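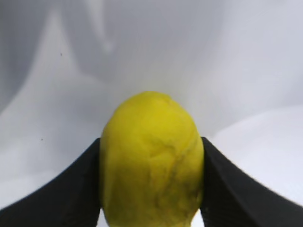
March, notebook 2, Lemum dye bench

Third go at a yellow that will sit next to the gray in the Lamont mitten kit without looking like a highlighter pen. Marisol wants "lemon." I asked her which part of the lemon, and she said I was being difficult. But look at one properly: bright over the top, sliding toward green down the right side, with thin dark streaks trailing to the bottom, and every bit of it would be called lemon by a customer. What she means, I think, is the bright top. What I keep getting in the pot is the lower right, streaks included.

Base is the alpaca and wool two-ply from Haltum, same lot as last time, skeins tied in four places with cotton. (Last time I tied in two. The resulting object is in the bottom drawer and will be made into felt if anyone ever finds the start of it.) Scoured at 8 in the morning, long soak, no wringing. Alum mordant, a little cream of tartar, held just under a simmer for an hour. Left to cool in the pot while I answered mail from people who want to know if alpaca can go in the dryer.

Weld from Hjørdis, her own, dried in her attic and smelling strongly of attic. She sent it with a note saying it was "quite strong" and no further numbers. I have learned that Hjørdis says "quite strong" about weld, coffee and North Sea crossings and that none of these are to be taken lightly. Used half of what I would normally.

Pot A: weld only, tap water. Came out a thin, polite yellow. Pleasant. Would disappear entirely beside the gray.

Pot B: weld with a pinch of chalk. Much better. Clear, strong, a bit cool. Danish walked past and said "tennis," then kept walking, so noted.

Pot C: same as B plus a small slosh of the leftover madder bath, to warm it up. I measured the slosh by eye and regret it. Egg yolk. Nice egg yolk, from a hen with a good life, but Marisol will not have it.

Pot D: same as B again, in the old enamel pot with the chip in the rim. Went olive in patches. I know about iron and yellow dyes. I have taught a class about iron and yellow dyes. The chip is now circled in red nail varnish and the pot is demoted to greens. Kept the skein, because the patches are rather handsome and Aoife has already asked if she can have it.

Dried all four on the rack by the back door, out of the sun. B lightened a fair amount as it dried, A hardly at all. Everyone always wants to approve colors wet. I've taped a dry snip of each on the facing page and written DRY over them in capitals, for the benefit of certain parties.

Swatched B in the mitten pattern after lunch. Size 2 needles, stranded, gray as background. Notes on that:

- Gray and yellow read clearly apart, even squinting. Took a gray-scale photo with the phone to check and the motif still shows.
- The yellow floats peek through at the back of the thumb gore. Need to catch them every third stitch there. The pattern says every fifth. Benedek wrote the pattern and will say that his don't peek.
- Fabric is a touch stiff before washing. Blooms nicely after. The alpaca fuzz softens the edges of the motif, so the small diamonds are starting to look like peas. The large diamonds are fine.
- Slight halo of yellow on the wash water. Second wash clear. Left a wet strip of white cotton folded into the swatch to see what it does overnight.

Benedek came by to look. His don't peek.

We then had the discussion about whether to reduce the small diamonds or leave them out of the cuff altogether. He would like them kept, on the grounds that he charted them. I would like them gone, on the grounds that I have to knit the sample. Settled on him knitting one cuff each way in Pot B yarn, so I have wound him a ball and written his name on the band in case it tries to come back.

Pattern is listed at 610 yards for the pair plus the matching hat, main color and contrast together. That seems generous to me but I haven't weighed anything yet, and the last time I called a yardage generous, Aoife ran out halfway through a pom-pom. Will weigh before and after.

Price question, for Marisol and not for me: Zidton want up to 933 skeins across the autumn if they take the kit. At the moment I can do four pots at once, one of which is now for greens only. Somebody should think about that before somebody signs something. Hjørdis' attic is also of finite size. She could put in another row of weld, but it wants its second summer before it does much, and autumn is coming at the usual speed.

Options as I see them, in no order:

Buy in dried weld for the bulk and keep Hjørdis' for the club skeins. Different strengths, so every batch would want its own test pot.

Use weld extract. Reliable, less romantic, no attic.

Use an acid dye for the kit and say so on the label. Marisol made a face. I'm writing it down anyway.

Next time:

Repeat B twice, weighed properly, to see whether I can hit it on purpose. Same water, same pot.

Try B with half the chalk, to take the tennis out of it.

Gray: check if the current lot matches the old one. Held side by side at the window they look like cousins. Blend the two across alternate kits, or stop looking at the window.

Put a lightfastness card up, half covered, and leave it alone. The last card was moved by Danish, who needed the clip.

Later, past 5: checked the white cotton early. Faintest tinge along one fold, nothing on the rest. Rinsed the swatch again and put in a fresh strip. Lids on, vent off, stove checked. Gloves have a hole in the left thumb, and so, accordingly, I have a yellow thumb.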